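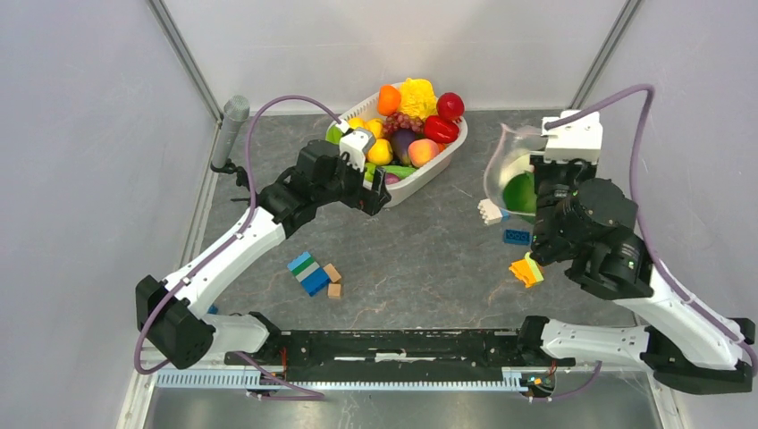 Two robot arms at work over a gray tabletop. One gripper is just above the rim of a basket.

What Is Zoning?

Every town has to decide what can be built where. The rules that say so are called zoning rules. They are usually drawn on a big map, and each color on the map stands for one kind of use.

Houses and apartments go in a residential zone. Stores and offices go in a commercial zone. Factories and warehouses go in an industrial zone. Farms and parks often have zones of their own.

Why have zones?

Think about a factory that runs all night. Trucks come and go, and the machines are loud. If it stood next to your bedroom window, you would have a hard time sleeping. Zoning keeps some kinds of buildings apart. It can also limit how tall a building is and how close it stands to the street.

Can a zone change?

Yes. Take the town of Viltwood. A company called Millik owned a field at the edge of town. The field was zoned for farming, and Millik wanted to build 138 homes there. It could not start until the town agreed to change the zone.

First, Millik sent in a plan. Town planners studied it and asked questions about water pipes, traffic and school buses. Then the town put up a sign by the field and held 2 public meetings. Anyone could come and speak. People on Natis Road worried about more cars. Other people said the town needed more places to live.

In January the town council voted. It said yes, but the plan had to include a playground and a sidewalk to Natis Road. From the first plan to the vote, it took 18 months.

Can kids have a say?

You can't vote on the council, but in many towns you can write a letter or speak at a public meeting. Ask an adult to help you find out when the next one is.

Words to know

Council: the group of people elected to make decisions for a town.
Planner: a person whose job is to study how land is used.
Rezoning: changing the zone of a piece of land.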